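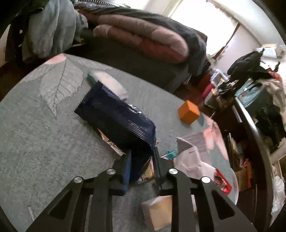
Does early bottle practice reduce later refusal in breastfed infants? In this sample it was linked to shorter refusal, but the link weakened once the timing of the parent's return to work was taken into account.

### 4. Results

#### 4.1 Sample and diary completion

Of the families enrolled at the Munmont and Brurby sites, 132 returned at least one diary page and are included in the description of the sample. Complete diaries, defined as an entry for every offered bottle from enrollment until the second week after the parent's return to work, were available for 100 families. Unless stated otherwise, the analyses below use the complete set.

The families with incomplete diaries did not differ clearly from the others in parity, feeding method at discharge, or planned length of leave. They did differ in who kept the diary. Where the working parent was the only person writing entries, pages tended to stop on or just after the first day back at work. Where a grandparent or sitter wrote some of the entries, the diary usually continued, though with shorter comments. We treat this as a limit on what can be said about the first days of separation, when refusal is most likely to be reported and least likely to be written down.

An "offer" was any occasion on which a bottle touched the infant's lips, whatever the amount taken. An offer was coded as refused if the infant took no more than a mouthful within 10 minutes. Offers made to a sleeping infant were coded separately and are left out of the refusal counts. Parents were told of the time limit at enrollment but were not asked to stop at that point, and many did not. Entries describing longer attempts were coded on the basis of the first 10 minutes where these could be separated from the rest.

#### 4.2 Course of refusal

Refusal was rarely steady. The most common pattern in the diaries was a run of refused offers, one or two accepted ones, and then another run of refusals, often shorter than the first. Parents tended to describe the first accepted bottle as the end of the problem and the next refusal as a new problem with a new cause. Coded by offer, the two periods look like one episode with a gap. For this reason an episode was considered closed only after three accepted offers in a row by the same feeder.

Thirteen infants had an episode that was still open when the diary ended. All of them had been offered a bottle before the return to work, so a complete lack of early exposure cannot explain this group. What sets them apart is the spacing of the early offers. Their diaries show a cluster in the first month, a long gap, and then daily attempts in the last days of leave. Several parents gave the same account in the exit interview: the bottle had been accepted early, this was taken to mean that the matter was settled, and practice was dropped.

The gap appears in the records of infants who accepted the bottle as well, but it was shorter there and was more often broken by a chance offer – an evening out, a medical visit, a night when the other parent took a feed. These isolated offers were small, and parents seldom rated them as practice. When they are counted as such, the difference between the two groups in total number of offers nearly disappears, while the difference in spacing remains.

#### 4.3 Who offers the bottle

Advice leaflets commonly suggest that someone other than the breastfeeding parent should give the bottle. In the diaries this held for first acceptance: the first accepted offer was more often made by another adult, and more often with the breastfeeding parent out of the room. It did not hold as well for later offers. Once an infant had accepted from one feeder, a change of feeder was followed by a refusal about as often as a change of bottle was, and in either direction.

Coding of this variable caused some trouble. Two coders, Ezequiel Lorente and Bendik Grønli, worked through the same subset of pages before the full coding began. Agreement on acceptance was high. Agreement on whether the breastfeeding parent had been "present" was poor, as entries such as "I was upstairs" or "went for the mail" were read differently. The final scheme uses three levels: in the room, in the home, and away. Entries that could not be placed were set to missing.

Under this scheme, offers made with the breastfeeding parent away from home had the lowest refusal rate, followed by offers with the parent in the room. Offers with the parent elsewhere in the home had the highest. We had expected the middle level to fall in the middle. One possible reading is that this level gathers the offers that had already started badly, with the parent leaving partway through in the hope that it would help. The diaries do not give times for leaving the room, and the order of events cannot be recovered.

#### 4.4 Equipment and temperature

Most families tried more than one type of bottle nipple. The number of types tried rose with the length of the episode, as would be expected whether or not changing nipples has any effect. We therefore looked only at the first offer after each change and compared it with the next offer made without a change. There was no consistent difference. Slow-flow nipples were mentioned more often than others in comments on accepted offers, but they were also in use in more homes.

Milk temperature was reported in words. "Warm," "room temperature" and "cold" were coded as given. Warm milk dominates the record to such an extent that little can be said about the alternatives. The few families who offered cold milk did so late in an episode, after other changes had failed, and some of these offers were accepted. Given the timing, this may reflect the infant's age.

Expressed milk and formula could not be compared in a useful way. Families at the Brurby site used mostly expressed milk, and families at the Munmont site mixed the two, sometimes within one bottle.

**Figure 3.** Gray tabletop with printed plant motifs.

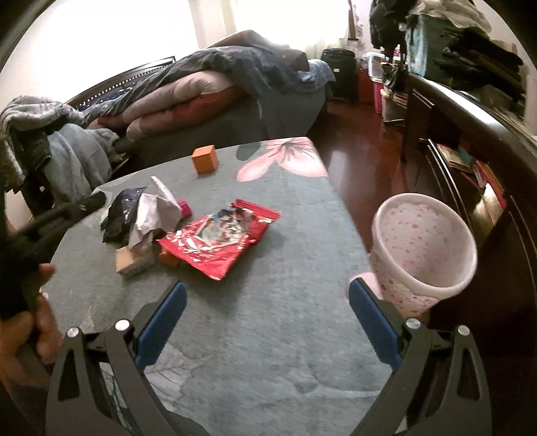

Umesh Jaiswal, commenting on an earlier draft, objected that the episode rule favors families with a single feeder. If three accepted offers in a row must come from the same person, he argued, a household in which two adults alternate will need twice as many good feeds to close an episode, and its episodes will look longer on paper without the infant behaving any differently.

The objection is fair, and the rule was tested in two other forms. In the first, any three accepted offers in a row closed the episode, whoever made them. In the second, the count was kept separately for each feeder and the episode was closed when the first of them reached three, with refusals by the other feeder ignored. Both forms shortened the episodes in two-feeder homes. Neither changed the finding on spacing in section 4.2, and the group with open episodes lost only infants whose last entries had been close to meeting the original rule. The result in section 4.3 is more sensitive. Under the second form, the higher refusal rate for offers with the parent elsewhere in the home is smaller, and we would not put weight on it alone.

#### 4.5 Intake during separation

Parents of infants with open episodes were most concerned with total intake during the working day. The diaries show that most of these infants took small amounts from an open cup or a spoon, or waited and fed more often in the evening and at night. Night feeds increased in the first week of separation in both groups. The increase was larger, and lasted longer, where the bottle was still refused.

Weights were available only from routine visits and were not timed to the study. No infant was referred for poor weight gain during the diary period. This should not be read as evidence that refusal is harmless, as families with an early weight concern were excluded at enrollment, and in some homes the return to work was put off when refusal continued. Postponed returns were recorded in the exit interview but not in the diary, and the length of the delay was not always given.

Interview comments on this period deal with the adults as much as with the infant. Sitters described watching the clock. Working parents described calling home at midday and being told a number of ounces. Janaína Paiva, in her notes on the Munmont interviews, marks a repeated pattern in which the amount taken was rounded up for the parent on the phone and written down correctly in the diary later the same day. Where the two figures were both reported, the diary entry was used.

#### 4.6 Return to work as a confounder

Infants with widely spaced early offers also tended to have parents with longer leave. Longer leave means an older infant at first separation, and older infants in this sample refused more often. When infants were grouped by age at separation, the effect of spacing was still present in the youngest and middle groups. In the oldest group it could not be told apart from chance, though that group was small and almost all of its members were already eating solid food. Solids were not recorded by amount, and their part in the result is left open.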